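**Block slips when the arm swings — club project**

Our club at Ranatthorpe is building a pick-and-place arm for the Minhas student round. The grip is fine until the arm turns, and then the block tilts. Servo closes to 466. We get 30 tries per run.
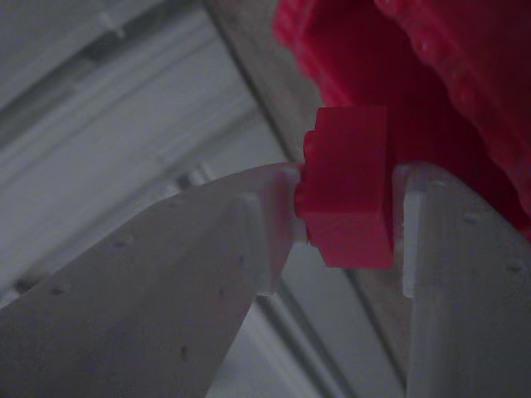 Theerawat Thongsuk: Slow the turn first. We had the same trouble and set a 2000 ms ramp. Then try thin rubber on the tips.

**Tiden31**

Rubber worked for us too. Check the rules on added parts, though — our judges asked.

**gisima_lab**

just close it tighter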